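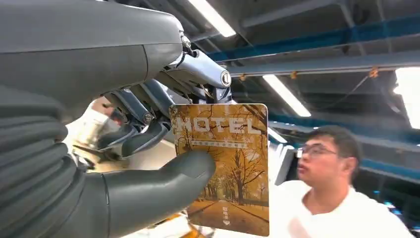 ## 13. Handling Flat Objects Near People

This section applies to every Stetia arm fitted with a multi-fingered hand and used in a shared room. Fixed cells are covered in Section 16. Where a site rule is stricter than this guide, follow the site rule.

A shared room is any area where a person can come within reach of the arm while the drives are on. Offices, demonstration areas and open workshops all count, with or without floor markings.

### 13.1 Roles

Name one operator before the drives are switched on. The operator holds the stop control for the whole session and does no other task. A second person, the handler, may present and take back objects. Anyone else in the room is a bystander, including staff who know the system well.

The operator role may be passed on only with the arm stopped. Both people must say the handover aloud, and the new operator must test the stop control before motion resumes.

### 13.2 Before the session

1. Walk the full reach of the arm. Look at floor level as well as at hand height.
2. Move rolling chairs, bags and loose paper out of the sweep. Chair bases are easy to miss when the seat is outside the area and the legs are not.
3. Route cables away from the handler's path. Tape down any that must cross it.
4. Check the finger joints, pivot pins and visible screws. Do not run a hand with a screw standing proud.
5. Inspect any flexible cover for splits, especially between the folds. Replace a split cover; do not tape it.
6. Select the **Shared** speed profile. The speed limit reads 70 on the pendant. Do not raise it.
7. Press the stop control with the arm moving slowly in free air. The arm must halt and stay halted until it is reset.
8. Write the result in the session log.

> **CAUTION:** The Shared profile limits speed. It does not limit grip force. Set the force separately, as described in 13.3.

### 13.3 Setting the grip

Cards, sleeves and thin panels bend before the fingertip sensors report a firm contact. Set the grip on a spare object of the same size and thickness before using the real one.

1. Open the **Grip** page and choose *Flat, upright*.
2. Set the force to the lowest step.
3. With the arm stopped, hold the spare object by its outer edges and bring it between the thumb and the opposing fingers.
4. Start the close command. Keep your fingers on the edges only – never between the object and a fingertip.
5. Let go when the hand reports *Held*.
6. Raise the force one step at a time until the object no longer slips when the wrist is turned slowly.
7. Save the setting under the name of the object.

The thumb should rest against the face of the object with its tip fully on the surface. If the tip overhangs an edge, open the hand and start again. Some printed matter will be covered by the thumb in this grip. If the print has to be read by a camera or by a person, choose *Flat, edge* and repeat the steps.

**Note:** Glossy surfaces under bright ceiling lights can cause false readings in the vision system. Tilt the object slightly or change the approach angle. Do not switch off room lighting while the drives are on.

### 13.4 Working with a person in reach

- Keep the handler in the operator's view at all times.
- The handler stands to the side of the wrist, out of line with its direction of travel.
- Present objects at chest height or lower. Motion at face height is not permitted in the Shared profile.
- Tie back long hair and remove lanyards. Eyeglasses are allowed but do not count as eye protection.
- Call out each close and each open command before it is sent.
- Stop the arm when a bystander enters the sweep, even if the arm appears to be idle.

### 13.5 Low positions and dropped objects

Low positions need extra care. The forearm can hide the fingers from the operator, and a thin object on the floor may be hidden behind a finger.

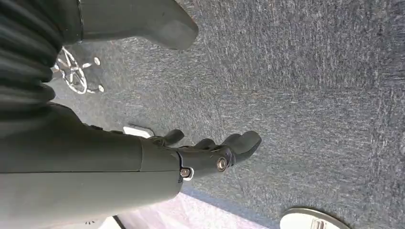
*Figure 13-2. Hand over carpet with fingers slightly curled. Office chair base on the floor nearby.*

1. When an object falls, stop the arm. Do not try to catch it.
2. Wait for the *Halted* message.
3. The handler picks up the object by hand, approaching from the side away from the forearm.
4. Check the object for bends and marks. Withdraw it if the edge is damaged.
5. Check the fingertips for carpet fiber and wipe them with a dry cloth.
6. Reset, then raise the hand clear of the floor before any other move.

Automatic pickup from the floor is disabled in the Shared profile. It may be enabled only with all people outside the sweep, and the change must be logged.

> **CAUTION:** Do not rest the hand on the floor to take weight off the arm. Finger linkages are not rated for side load.

### 13.6 Inspection and records

Inspect the hand after every 4000 grip cycles and after any collision, however light. The cycle count is shown on the **Service** page. Use Cudetex form H for the inspection and keep it with the session log.

Each log entry must state the operator, the handler, the speed profile, the saved grip setting and any stops. Record unplanned stops even where no cause was found. Sites in the Flovberg program send their logs to the Yakubu office at the end of March each year.

Changes to this section take effect on 4/4/24. Saved grip settings made before that date must be checked again, using the steps in 13.3, before their next use.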